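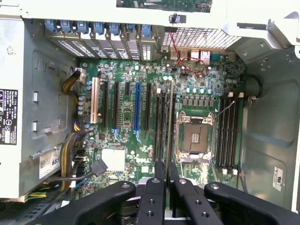
Teaching by the Armful

By the Kaneck magazine desk

My first morning at Clarnance I wrecked 12 examples before lunch, and the people training me said that was a pretty good start (they were being kind, I think).

The job is easy to explain at parties. I move a robot arm around the inside of an old desktop computer, and everything the arm's wrist camera sees gets saved along with every motion I make. One go from start to finish is an example. Pile up enough of them and the learning system starts to work out how a hand ought to travel through a cramped metal box full of wires. The project is called Deligiannis, and it's all about taking computers apart and putting them back together.

You get to know a machine pretty well this way! Ours is a Dell with the side off, lying flat, and I could draw you its bright blue slot from memory. The processor socket is bare, with memory slots on both sides of it, and I spend a silly amount of my day hovering right there. Two narrow fingers sound delicate until you try bringing them down next to a metal bracket with a lever on it. The wrist view is strange too. Your own gripper fills the bottom of the picture, so you learn to steer by whatever is still peeking out past it.
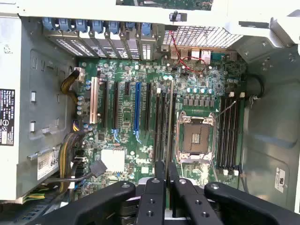 What makes a good one

Smooth beats fast. If I stop to scratch my nose, the pause goes into the recording, and the system may well decide that pausing there is part of the job. We toss those. We also toss anything where I bump the case, though a small wobble that I fix on the way down is worth keeping, and those are my favorites to record.

Then there's variety. I start high, I start low, I come in from the left, and after around two hours my shoulders tell me to go get coffee. By October we want to swap in a different case and see how much of this carries over. I have a bet on it with the folks at Flotusov, who wrote the training software, and I'd really like to win.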